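7/7/19

Lo que cuesta de verdad el agua filtrada

Llevo desde May­o leyendo que con un filtro de grifo se ahorra una fortuna. La tienda Oda vende el Dosurero con esa promesa impresa en la caja: 96 euros y te olvidas de las garrafas. Pues no me lo creo del todo.

Primero, el cartucho. Según el folleto aguanta 1630 litros, pero en letra pequeña pone que depende de la dureza del agua, y la de mi barrio deja cal hasta en los vasos recién fregados. Al mío le bajó el caudal mucho antes de llegar a unos 700 litros. Escribí a Oda y me contestaron que lo enjuagara. Lo enjuagué. Igual.

Luego está el sabor. Mi cuñada dice que lo nota muchísimo; en casa hicimos la prueba a ciegas y acertó la mitad de las veces, o sea, lo mismo que tirando una moneda. 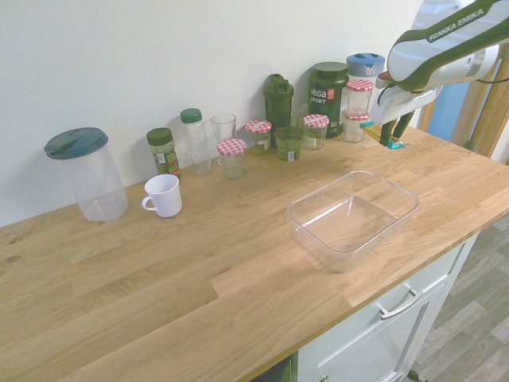 Tampoco me convence el argumento de los 200 euros anuales de ahorro, que sale de comparar con agua embotellada de la cara. ¿Quién compra esa a diario? Si comparas con beber del grifo tal cual, el ahorro es negativo. Seguiré con el cartucho hasta que se agote y después ya veré si compro otro. De momento, la jarra en la nevera y listo.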